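Blackwood Household Waste Survey

README for the survey tables, second release

What is in this release

The tables record what households in three towns (Nolport, Fletar and Dredholm) put out for collection over ten weeks, sorted by material and weighed. The survey was run by the Blackwood district office to find out how much food waste and clean paper still goes into general trash. 400 households signed up and 73 of them dropped out before the last week. Rows for households that dropped out are kept up to the week they left.

Files

households.csv — one row per household
bags.csv — one row per bag or bin weighed
materials.csv — the list of material codes and what each one covers
routes.csv — collection routes, with pickup day coded 1 to 5
changes.txt — list of fixes since the first release

All files are UTF-8, comma separated, with a header row. Missing values are left blank. The first release used -1 for missing weights and some people averaged those in by mistake, so please check any script written for the old files.

Fields in households.csv

hh_id: four-digit number, no meaning in the order
town: N, F or D
people: number of people living at the address when they signed up
yard: 1 if the address has a yard, 0 if not
compost: 1 if the household already composts at home
left_week: week the household left the survey, blank if it stayed to the end

Fields in bags.csv

bag_id: unique across all towns
hh_id: matches households.csv
week: 1 to 10
stream: trash, recycling or yard
code: main material, see materials.csv
kg: net weight in kilograms, two decimals
note: free text from the sorter, often blank

How the weights were taken

Bags were brought to a sorting room in each town and weighed whole, then opened and sorted by hand into tubs. Each tub was weighed and the tub weight taken off. Floor scales were used in Nolport and Dredholm. Fletar used a bench scale with a lower limit, so heavy bags there were split in two and carry an "s" at the end of the bag_id. Add the two parts together before comparing towns.

Scales were checked at the start of each week against the same set of test weights. The Fletar scale read high in week 4 and those rows have been corrected. The uncorrected values are not included.
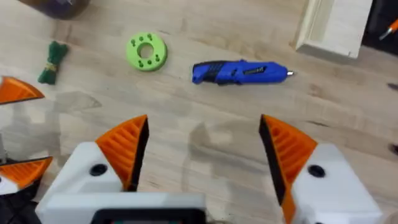
Light wooden tabletop with orange ridged fingertip pads.

Sorters followed the same written guide in all three towns, but habits still differed. Greasy pizza boxes went under food-soiled paper (code 22) in Nolport and Fletar, and under cardboard (code 20) in Dredholm until week 3. We did not recode these. If the split between clean and soiled paper matters to you, leave out Dredholm weeks 1 to 3.

Known problems

Week 6 has no yard stream for Fletar. The truck was out of service and yard bags were picked up with the trash. They are coded as yard material under the trash stream.

Household size was asked only once. Students moving in or out are not tracked.

The note field has spelling mistakes and a few local words. We removed anything that could point to a person or an address and left the rest alone.

Households chose to take part, and almost 400 kg of the Nolport paper comes from a handful of addresses that seem to run small businesses from home. They are not flagged. Medians are safer than means for that town.

Use

Free to use and share with credit to the Blackwood Household Waste Survey. Please do not try to match rows to real addresses. Corrections can be sent to the district office — give the bag_id and the file name. The next release is planned for December and will add the glass color codes.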